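Subject: Re: [skills-lab] Practice kit on offer from Stoltico – worth the money?
Date: Jan 29, 2022

On the list, someone at Kurkthorpe wrote:

> We have been offered the Stoltico suturing kit for our robotic trainer.
> The quote is 2,883 for the kit plus a year of tissue refills. Has anyone
> used it for more than a demo? I mostly want to know if the recordings
> are any use for review, and how fast you go through the tissue.
> Our current pads are from Kokkonen and the trainees complain about them.

We have had the same kit at Alero since June, so I can answer most of this.

The kit is the tissue supply, a suture assortment, a mounting tray and the recording software. It does not include instruments or arms. You use the ones you have. Setup took us one afternoon, and most of that went on getting the tray to sit at the right height.

The fixed view is what we use most for review. It is enough to see how the two instruments share the strand and where the needle has been left.
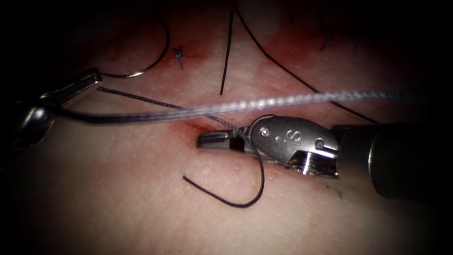 Fixed view, two-instrument suturing. A tied knot is above the working site, needle at upper left.

For scoring, that view covers tension and knot placement. It is weaker on depth. If a grey thread or a shaft sits close to the lens it gets in the way, and you have to step forward until it clears. The software lets you mark a point in the recording and type a comment, and the trainee sees both when they log in. Comments are plain text only. There is no drawing on the video, which I missed at first and have stopped asking for.

We have logged 117 sessions with it. Out of those, 19 had a recording that stopped early, all of them before the second software update. I would ask Stoltico which version they plan to ship you.

On the tissue: we get through one piece per trainee per session. You can turn it and use the other end, but the second half of the piece is always worse. The refills in the quote lasted us 38 sessions, so a full year was never going to happen at our rate. Do that sum for your own group before you sign.

The close view from the instrument is the other thing you pay for. It shows the jaws against the incision and the thread passing between them, and you can make out the fine texture of the skin. The lower part near the shaft is soft, and a lot of the picture is taken up by the instrument itself. I would not score from it alone – I use it to settle arguments about how the thread was wrapped.

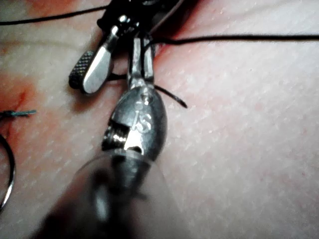
Kurkthorpe writes back that the refill count is the part the sales rep skipped, and asks if the Kokkonen pads will fit the Stoltico tray, as they still have two boxes to use up.

They fit, with some trimming along the long side. The clips hold them well enough for single knots. For a running suture they slide, so we put a strip of rubber mat under them. Stoltico support told us they don't cover other makers' pads, but they did not object to us using them.

If the price is the sticking point, ask for the kit without refills and buy the tissue as you need it. They quoted us that way when we asked, though it is not on the order form.

Alero skills lab

Recent messages on this list
Re: Instrument storage between courses
Trainer log-in accounts – how many do you keep?
Needle counts at the end of a session
Re: Re: Foot pedal spares
Room booking for the June course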